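# Bereo handheld gripper pair, from Workum

Tabletops, shelves, laundry, light packing. Held in two hands, no arm required.

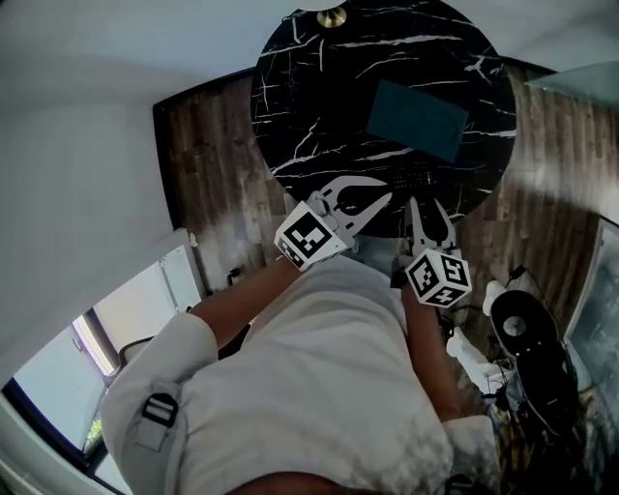 Ashok Chaturvedi asks whether any of this means a machine can clear his kitchen table yet. Short answer: parts of it, slowly, on a good day. He has been waiting for the long answer, and so have a few other customers, so it is included on this page along with the usual equipment details.

## What you get

- Two Bereo grippers, left and right
- Four spare fingers
- Two marker cubes, already fitted
- Hex key and a small bag of screws
- Printed setup card

The carrying case is sold separately. The older Zwahlen case fits if you take out the lower foam layer.

## Specifications

| Item | Value |
|---|---|
| Part number | 2105 |
| Weight, each gripper | 599 g |
| Maximum opening | 62 mm |
| Finger life, light household objects | some 1000 hours |
| Finger attachment | two screws per finger |
| Price | on request |

Finger life drops quickly if the tips are dragged over stone or brick. On marble and other polished tops, lift and set down. Replace a finger when the tip has worn smooth.

## What it is used for

A person does the chore with the grippers in hand, and the recorded movements are used to train a robot with the same fingers. Most buyers already have a robot arm or are about to get one. If you don't, the grippers are still useful for finding out which jobs a two-finger hand can manage at all. Try an ordinary chore with them for half an hour. If you can't do it, a robot with the same hand probably can't either.

## Can machines do these chores yet?

We get this question from households and from shop owners, and we would like people to know the answer before they order.

**Clearing a table.** Picking up cups, books and boxes works well when they are spaced out. Thin flat things on a hard, smooth surface are still difficult. The fingers need an edge to get under, and polished stone doesn't give them one. People get around this by sliding the object to the rim of the table and pinching it there. Trained arms can learn the same move, but they miss more often than a person does. Glossy black surfaces also give some depth cameras trouble.

**Wiping down.** Good on flat tops. Poor in corners and around lamp bases.

**Folding.** Towels, yes. Shirts are slow, and the results vary from one shirt to the next. A person is still several times faster.

**Shelf restocking.** The best case for a small shop. Boxes and cans of one size, on a shelf at a fixed height, can be left to an arm for long stretches. Mixed bags of chips can't.

**Bagging and packing.** Fine with stiff boxes. Thin plastic bags stick together, and someone has to be nearby to open them.

**Dishes.** Loading plates is possible in a rack the machine has been trained on. Change the rack and you are back to collecting new recordings. The grippers are not sealed, so keep them out of the sink.

For a home, our view is that a person will be doing most of this for a while. For a shop with one repetitive job, it is worth a trial now.

## Compatibility

The fingers fit the Clukimen wrist mount, second version and later. The first version needs an adapter plate – ask when ordering, we keep a few on the shelf. Marker cubes can be removed, but the setup card assumes they are in place, facing the way they were fitted.

## Care

Wipe the fingers with a damp cloth. No solvents. Keep the marker faces clean and don't put tape or labels over them. Check the finger screws every week if the grippers are used daily.

## Ordering

Orders in by Friday noon go out the following week. Spare fingers ship in sets of four. The next batch of left-hand units is due in January; right-hand units are in stock.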